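The Summer I Learned to Do Laundry at Night

September 3, 2021
194 shares | 13 comments
Print | E-mail this story

I moved into my first apartment with no washer of my own in June, after eleven years of having one right off the kitchen, and I figured I'd hate it. The nearest laundromat is called Demomach (I've asked what it means and got a shrug), it sits between a tire shop and a bakery, and it stays open all night. I went the first time at two on a Saturday afternoon, which I now know is the worst possible hour. Every washer was spinning, two little kids were racing the carts, and a man had claimed three dryers by laying a single sock in each one. I went home with a full bag and a bad attitude.

So I tried ten at night instead, and oh, what a difference! The bakery next door starts its dough late, so the whole place smells like bread and fabric softener, and the people who come in at that hour are there to get it done and maybe talk a little. I started bringing a book. By the third week I wasn't reading it.

I should say that I am not a naturally tidy person. My system at home was to wash whatever was on top of the pile, and the bottom of the pile was basically archaeology. But paying by the load makes you think. You start sorting properly. You find out that a washer stuffed to the door gives you back gray towels, and that two medium loads come out cleaner than one giant one (yes, I know, my mother told me this for years).
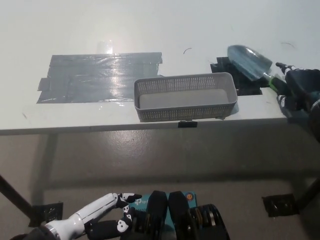
The regulars taught me most of the rest. One woman, a retired nurse, saw me pouring detergent up to the top of the cap and just about took it out of my hand. Two tablespoons, she said, and that was for a big load. I'd been using four times that. My shirts had been stiff for a decade and I thought that was what cotton felt like!

She's also the one who got me onto cold water for nearly everything. I still run sheets and dish towels hot, and I'll fight anybody over gym clothes, but the jeans and the T-shirts and all the rest go in cold and come out fine. They last longer too, I think. Ask me again in October.

Then there's the folding. I used to cram everything into the bag warm and haul it home, where it sat on a chair until I wore it. At Demomach you fold there, under the bright lights, next to strangers, and a bit of pride creeps in. I can do a fitted sheet now. It's not a beautiful fitted sheet, but it's got corners and it stacks. I was so pleased the first time that I did the second one over again just to be sure it wasn't luck.

My cat, Miso, has opinions about all of this. She used to sleep on the warm stuff straight out of the dryer, and now I come in the door close to midnight with everything already folded and cooled off, and she gives me a look and climbs on it anyway. I keep a lint roller by the door and that's as far as I've gotten with that problem.

Would I take a machine at home again? Sure, if one fell out of the sky. My building keeps promising a laundry room in the basement, and there's been a sign up about it since before I signed the lease. But I'd miss ten o'clock. I'd miss the bread smell, and the nurse, and the guy who sings along to the radio in what I think is Portuguese and knows every word. 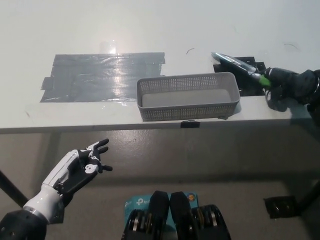 If You're New to the Laundromat

Go late or go very early. Sunday evening is as bad as Saturday afternoon, and Monday mornings belong to people with uniforms.

Bring your own detergent in a small jar. The vending machine stuff costs too much and the packets always split in your bag.

Wipe the inside of the washer with a damp cloth before you load it. Somebody may have just done a dog bed.

Take quarters even if the machines take cards. The card reader at mine quits whenever it rains.

Set a timer on your phone and be standing there when the cycle ends. If you're more than ten minutes late, don't be mad that your wet things are sitting on top of the machine. I was mad once, and I got over it around the time I had to do the same thing to somebody else's bathrobe.

Print | E-mail this story
Read 2589 times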